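Notebook – cleansing balm, August, continued

Batch 6 set overnight and I came in before eight just to poke it. It holds a peak! You can drag a spatula through it and the ridge stays put, then it melts as soon as it meets skin, and there is none of that sandy feel we had in 4 and 5. I've been grinning at a jar all morning.

What changed from 5: wax down from 7% to 6%, and the cooling. I poured at 52 °C this time instead of waiting until it looked cloudy, and stirred slowly in the pot the whole way down to that. I think the grains were coming from the shea sitting warm for too long. Maysoun said so weeks ago and I wanted it to be the wax, so, noted in ink: Maysoun was right.

Working formula, by weight:
sunflower oil 48
caprylic/capric triglyceride 21
shea butter 12
emulsifier (the PEG-free one, Grandora sample) 12
wax 6
vitamin E 1

Adds up to 100, checked twice after the embarrassment with batch 2.

The Grandora emulsifier is lovely to work with. It goes in clear at 70 and doesn't string. With the old one from Qudah I got a decent rinse but there was always a film left, the kind you notice when you put your glasses back on. Tried both side by side on the inside of my arm, same amount, same lukewarm water. Grandora side rinsed off with one splash and felt like skin. Qudah side needed a cloth. I'd still keep the Qudah one on the bench for the body scrub, where a bit of film is nice.

Makeup test (mine, end of the day, one layer of long-wear mascara plus the stubborn brown liner): mascara gone in one go, liner needed a second rub. No stinging. No cloudy eyes either, which was my big complaint about 3. That one took everything off beautifully and then I couldn't read a label for ten minutes.

Raquel tried it at lunch over sunscreen and foundation. Her words, as close as I could scribble them: "softer than the last one, smells of nothing, please leave it smelling of nothing." I had been going to try a drop of neroli in 7. Parking that. She also thinks it's a touch greasy before the water goes on, and I see what she means, but I like that slip, it lets you take your time around the nose. Could swap 3 points of sunflower for more of the triglyceride and see if we both end up happy.

Stability so far:
Batch 4 – grainy at room temp, binned except for one jar to compare.
Batch 5 – grainy after the warm cupboard, fine in the fridge. Strange. Keep watching.
Batch 6 – too soon. Three jars out: fridge, shelf, warm cupboard. Lids labeled this time, on the lid AND the side.

The warm cupboard is reading 41 with the door shut, a bit higher than I want. Turned the dial down a hair. Check again before going home.

Melt point on 6, capillary method, two runs: 38.5 and 39. Good enough for a bathroom in summer, I hope, though I wouldn't leave it on a windowsill.

Scaling up. Plasent want to know what a first run would look like and asked about 3,000 jars. That's a big jump from my one-liter beaker! Total I've made across all six batches is 273 jars' worth if I'm generous with the scrapings. The bit that worries me is cooling, as a big kettle holds its heat for ages and the middle will be a good deal warmer than the wall. Raquel suggests a halfway batch in the jacketed pot at Zaltirside first, around ten kilos, with a probe in the center and another at the side. Yes. Let's do that before we promise anything.

To do:
- 7: sunflower 45, triglyceride 24, everything else as 6
- ask Grandora for a bigger sample and the spec sheet, the one I have is missing page two
- preservative question: no water in it, but wet fingers go in the jar. Maysoun to look at what we'd need
- try the pump-free wide jar, the narrow one is miserable with short nails
- wash the good spatula properly, somebody (me) left it waxed

4:40 pm – cupboard at 40. Shelf jar still smooth. Fridge jar firmer but scoops fine, no sweating on the surface. Very, very pleased.

We use cookies to remember your settings and count visits. Accept all | Manage choices

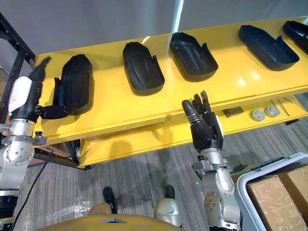
Black plastic trays in a row on the yellow shelf.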